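Linen Day at the Plerkendale Residence

The fitted sheet goes on first, and everything else waits its turn.
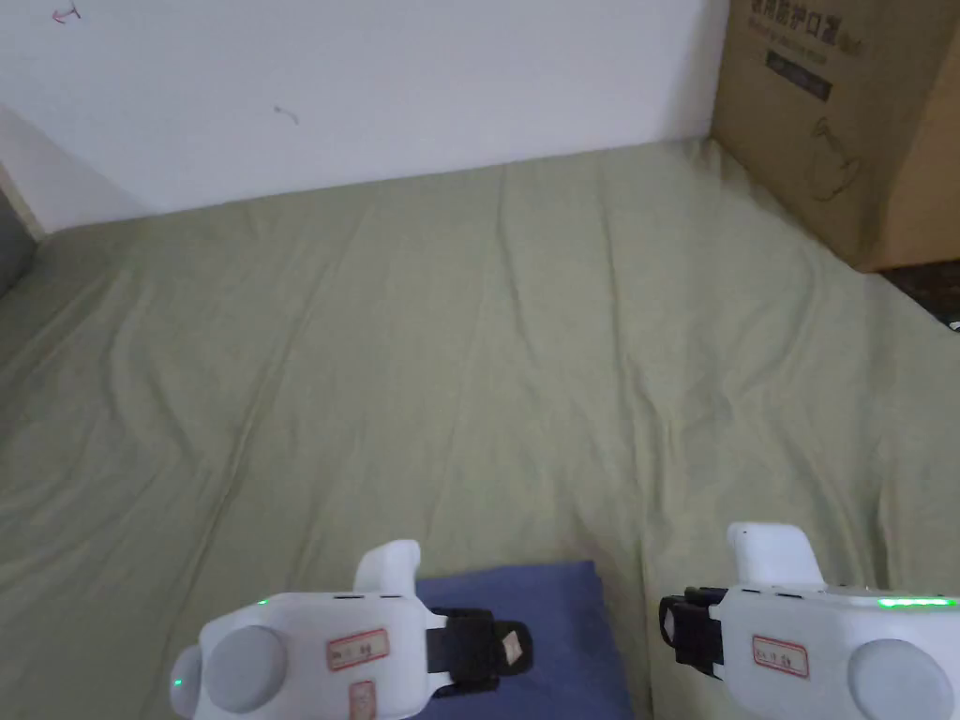 Arwel Gwynne would rather begin with the corners. The two against the wall should be secured before the near side is touched, he explained, or the whole sheet must be pulled off again. “Wrinkles can be smoothed by hand,” he said. “A loose corner cannot.”

The residence launders 146 sheets a month – towels are counted separately. Folded items are set on the bed last, Gwynne added, and put away before noon.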